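Dela Aidoo
@delabuilds

OK, thread time. I've spent most of the autumn on one bit of software, and it has finally reached the stage where I want to tell everyone about it. It's the piece that decides what our two-armed robot should do next when it's tidying a floor. Long one, get a tea.

Background for new followers: I work on the planning side at Serkton. Kagiso Nkosi does perception, Juraj Bednárik does control, and I sit in the middle turning "there's a thing over there" into "left arm, go and get it". The planner is called Cliveo. I didn't pick the name but I've grown very fond of it.

The old version worked like a shopping list. Look at the floor once, write down everything that needs picking up, work through it in order. Lovely and simple! Also hopeless as soon as anything moved, because the list was already out of date by the second item.

And things do move. You nudge a scrap with a fingertip and it slides. You put something down and the draught shifts a bit of plastic next to it. The list didn't care. It would send the arm to where the scrap used to be and close the gripper on carpet, very confidently.

So the new Cliveo hardly plans at all, in the old sense. It keeps a running guess about what's on the floor, picks one action, does it, looks again and updates the guess. The longest it ever commits to is one pick and one place. I was nervous that this would be slow. It's quicker, mostly because we stopped grabbing at nothing.

The running guess is my favourite part. Every item has a position, a rough size and a "how sure am I" score, and the score fades if the camera hasn't had a good view for a while. When an arm passes in front of something, the item doesn't vanish from memory, it just gets a bit less certain. We used to lose things behind our own elbow ALL the time.

Kagiso rewrote the part that separates small dark bits from shadows. Before, a dip in the carpet could come out as an object and a real scrap could come out as nothing. Now it compares several looks from slightly different head angles before it believes in anything. Up to 10 looks if it's really unsure, but most items settle well before that.

Bags, though. Bags are wonderful and awful. A thin plastic bag has no proper shape, you can see through half of it, and the print on it is by far the strongest thing in view. For about a fortnight our detector was basically a smiley face detector. Great at faces, clueless about where the bag stopped.

What fixed it was giving up on the outline. We don't ask "where is the edge of the bag" any more. We ask "where could I pinch this", and the model returns a handful of spots with a score for each. The gathered part at the top usually wins. Ratih Pattinasarany suggested it over lunch and I had a rough version going the same afternoon, which almost never happens to me.

Then there's choosing an arm. I had a beautiful cost function with 7 terms. Juraj looked at it, deleted three and the behaviour got better. I have the 4-term version printed out next to my monitor now. Reach, wrist angle, whether the other arm is in the way, and how much the elbow has to swing. Done.

Here's the sort of floor we're working with at the moment, bags and scraps together:

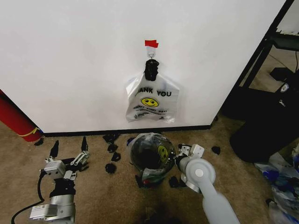

Bits on the carpet, one bag on the hook, and both grippers in the foreground.

I love this kind of setup for testing because there are such different problems in one small patch. The scraps are easy to reach and fiddly to pinch. The standing bag is easy to find and you can't be sure how it'll sag once you take hold. And anything close to the baseboard means coming in at a shallow angle so the fingers don't scrape the wall.

On that last one: we added a "soft wall" to the motion planner. Near a wall the arm is allowed to get close but it has to slow down, and the closer it is the slower it goes. Juraj tuned it so smoothly that I keep watching the approach over and over in the replay tool.

Oh, the replay tool! Teguh Setiawan built it and I should have started the thread with it. You scrub back through a run and see the camera view, the running guess and the score for every action Cliveo turned down. I used to spend whole mornings adding print statements. Now I drag a slider and go "ahh, THERE you are".

Still on my list:
– two-handed bag holding, one arm keeps the top open while the other drops things in
– knowing when to stop (it will happily go back for one more look, forever)
– torn plastic in a heap, where I can't tell what counts as one item either

I'm going for the two-handed one first. Juraj reckons it'll be running by December and I've bet him a curry that it slips. Would be delighted to buy that curry.

If you work on deformable stuff, please tell me how you score pinch points! Ours is a plain average over the last few looks and I'm sure there's something better. Replies are open, and Kagiso reads them too.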